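Fruit and veg box scheme to restart in Traltgate

22nd December

The weekly fruit and veg box scheme in Traltgate will start again in the new year after a break of several months, its organisers have said.

Betero, the food co-operative behind the scheme, stopped deliveries in May when the lease on its packing room in Thampi Road ran out. It has now taken a unit at the back of the Stanano building and expects to pack there twice a week.

The scheme had 93 member households when it closed. Organisers say they can pack 100 boxes a week at the new unit – a limit set by the size of the cold store – and former members will be offered places first.
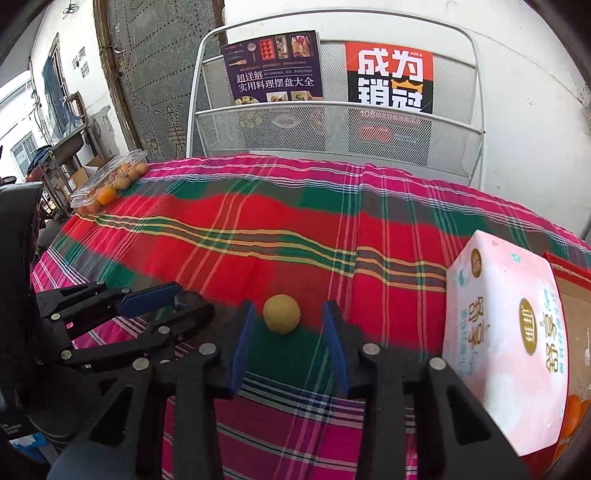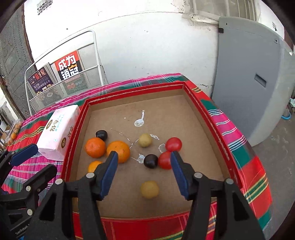

A plaid cloth on the table, and oranges, plums and tomatoes in a red tray in the second picture.

Boxes will come in 2 sizes, small and family. Prices have not been fixed, but the co-operative says they will be higher than before the break. Members will be able to swap one item a week if they ask by noon the day before packing.

A petition asking the town council to help find new premises gathered 764 signatures over the summer. The council has agreed to cut the rent on the unit for the first year.

Households outside the town will have to collect their boxes, as the delivery round will cover Traltgate only. Application forms are at the library and the Stanano front desk – completed forms can be handed in at either.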